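Grimshaw Tabletop Handling League

The Grimshaw Tabletop Handling League is a student robotics competition held each March at Bollthorpe. Teams programme small robot arms to pick up, move and put down ordinary objects on a table, an activity most entrants had already mastered by the age of two. It grew out of an evening class at Grimshaw and still keeps the class's habit of starting late.

Format

Each team has 17 minutes at the table. Objects are drawn from a shared box of groceries and stationery, and the draw is final, despite a long tradition of appeals. Points are given for a clean grasp and for leaving the object where the task card says it should go. Knocking over something that was never part of the task costs points – a rule introduced after the first season, when it would have decided every match.

Arms may be built from a kit or from scratch. Most carry a small camera near the gripper, and teams spend much of the autumn term arguing about the angle of it. 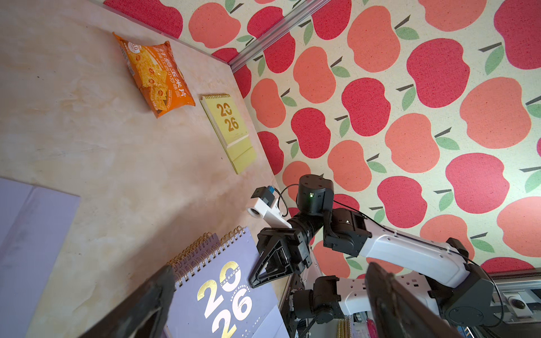 A league table with two 2026 desk calendars, a bag of rice-cracker chips and a robot arm with a parallel gripper.

Objects

Snack bags are generally regarded as the hardest draw. They crumple, slide and change shape between attempts, and a gripper set up for one will often crush the next. Spiral-bound calendars come a close second, as the pages tend to part company with the cover when lifted by the wrong edge. Folders are considered easy by everyone who has not drawn one.

Scoring and records

The highest season total is 1105 points, set by the Fikivberg school club. Makorberg holds the record for the most practice grasps logged before a single event, at 853, and finished that year in last place.

Rule changes

Early rules allowed members to nudge an object back within reach by hand. This was withdrawn when the nudging became more skilful than the robots. Teams may now ask for up to 2 resets in a round, and the clock keeps running during both.

See also
Robot arm
Pick and place
Bollthorpe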